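Sorting bricks by color, part two: the planner was fine

Thursday, November 27, 2025

After the last post I had a brick sorter that worked on my desk and fell over as soon as the second arm was switched on. I blamed the planner and spent most of a week on it. The trouble was in how the two cameras agreed with each other, or didn't.

The task is simple. Toy bricks are on the table in a small pile, and each color goes in its own compartment of a tray. Green first, then yellow, then red. The detector runs on the wrist camera, and a second detector runs on the fixed view of the whole cell. Sadero, my little task runner, takes both lists and decides which brick to go for next. 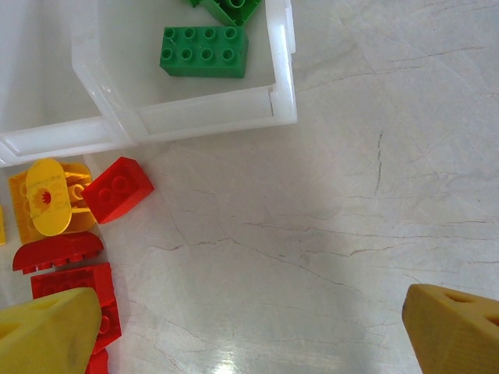
My merge step matched detections by color and distance. That works when bricks are spread out. In a tight pile, one red brick half hidden behind another gets matched to the wrong neighbor, and then the wrist view reports a brick that the fixed view has already marked as taken. The planner gets a goal with no free grasp, tries 40 samples, gives up and asks for a new goal. It gets the same one back.

Senyo Kyei looked at my logs and asked why I was matching on every frame. I didn't have a good answer. I now match only when the arm is stopped above the pile, and keep the brick IDs fixed until the gripper closes. The merge code went from 668 lines to something I can read in one sitting.

The other change was timing. The wrist images were stamped when they reached the computer, and the joint angles were stamped on the controller. When the arm moved fast, a brick's position could be off by most of its own width. I moved both to the same clock and wrote a small tool, Omau, that replays a run and draws each detection at the time it was made. I should have written that first. 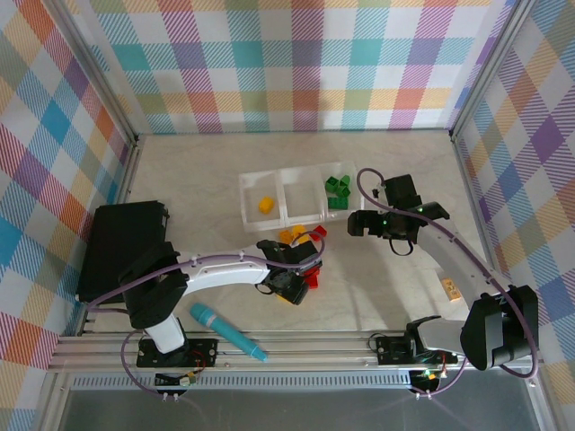
Collision checks between the arms are still crude. Each link is a capsule with extra padding, and if the two padded shapes touch, the arm with the lower priority waits. Maarten Verstraete thinks I should plan for both arms together. He is probably right, but waiting is easy to debug – the log says which arm stopped and which link caused it.

I ran 1000 simulated picks overnight with the new merge step, and 4 of them ended in the old loop. All 4 had two bricks of the same color touching along a long side, so the detector drew one box around both. I'm going to try splitting boxes by known brick sizes before I retrain anything. The replay tool needs a cleanup too, and I'd like to have it in good enough shape to post the code in January.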